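I bought another bus last night. A pretend one, in Sanna, and it cost me more than I'd planned to spend on a night when I was only going to drive one quick route before bed. I've put 243 hours into this game now and I still can't walk past the showroom.

So let me say the thing I've been muttering at the screen for weeks. I don't want any more vehicles. I want more road! The last 4 add-ons for Sanna have all been packs of things to drive, and every one of them has been lovely. The coaches in the Bisanwood pack have proper dashboards, the doors hiss, the wipers squeak if you leave them on when it stops raining. I bought the lot and I'd probably buy them again. But I'm driving them over the same old map, past the same garden centre outside Flastisstead, and I know that garden centre better than the one near my house.

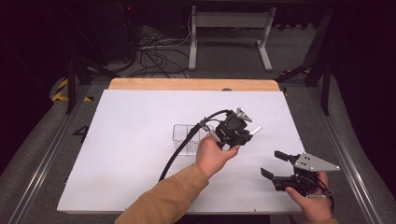
Part of the trouble is that vehicles are easy to sell. You can put a shiny new coach on the shop page and everyone gets it straight away. A new stretch of B-road with a slightly awkward junction and a chip shop doesn't make much of a trailer. Yet ask people on the forums what they remember and it's always a place. It's the hill down into Fukside in the fog, with the brakes getting hot and some fool in a hatchback pulling out in front of you. I've never heard anyone get misty-eyed over a paint job.

My friend Leonie Hollis thinks I'm wrong, and she's put up with me saying all this over the voice chat more than once. Her view is that a different vehicle makes an old road feel new, and I'll give her half of that. Taking the long articulated bus round the Flastisstead one-way system for the first time was a proper event (I took out two bollards and a bench). But that feeling lasted me an evening, maybe two. When they added the coast road back in September I was still finding lay-bys a month later. 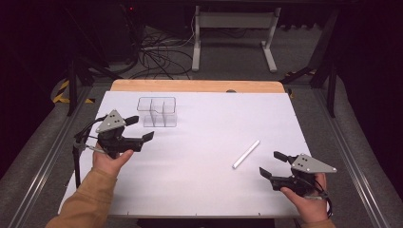

And then there's the price. The coast road was one add-on and kept me busy for weeks. The vehicle packs are cheaper each, so you don't notice – then you look at your garage and you've got 300 combinations of coach and livery and you only ever drive the same 5. I've got a double-decker in there I haven't started since I bought it.

I do understand maps take longer to make. Fine, take longer! I'd happily wait a year for the valley north of Bisanwood, which has been a grey blank on the map since the day the game came out. I keep driving up to the barrier and parking there for a bit before turning round and doing the 7.40 back to Fukside.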